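Part 3: Putting the first coat of oil on your table

Okay, so your Fustance top is sanded, the dust is gone and you're itching to open the can. Me too, every time! Go slow on this one and the second coat is easy.

1. Stir the oil with a flat stick, right down to the bottom. Please don't shake it (I did on my first table and spent the evening chasing bubbles).

2. Try a little on the underside first. Oil warms up the color of pale wood, and you may like it or you may not.

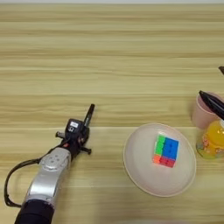
3. Pour a small puddle, no bigger than a cookie, and spread it along the grain with a lint-free cloth. I work from the back edge toward me so my sleeves stay out of it.

Note: The Flollomel oil goes a lot further than you'd think. If it's sitting in pools, you've used too much.

4. Leave it for 20 minutes. Go have a coffee. 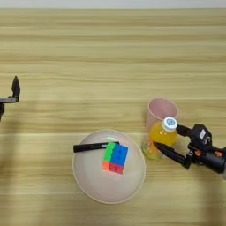 5. Wipe off everything that hasn't soaked in, again with the grain, then go over it with a dry cloth. Crouch down and look across the top toward a window. Shiny patches mean there's still oil sitting there, so wipe those again.

CAUTION: Oily rags can heat up and catch fire all by themselves. Lay them flat outdoors to dry, or keep them underwater in a metal can with a lid. Never ball them up in the trash!

6. Open the windows and let the top dry overnight. In a sticky July it can take up to 2 days, so give it the fingertip test before you go on.

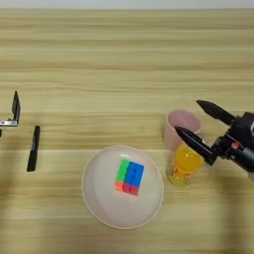 7. If the surface feels a bit fuzzy, rub it very lightly with a fine pad and wipe the dust away. Then repeat steps 3 to 6 for the second coat.

Note: Fathima Weerakoon wrote to ask if she could skip the fuzzy bit. You can, but your hand will find it every time you sit down.

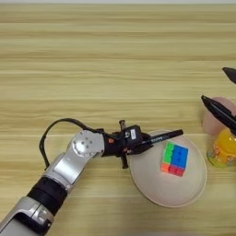
8. Keep hot pans and wet glasses off the table for 5 days after the last coat. Light things are fine once it's dry to the touch.

Water rings and scratches are in Part 4, along with Clémence Baudry's trick for candle wax.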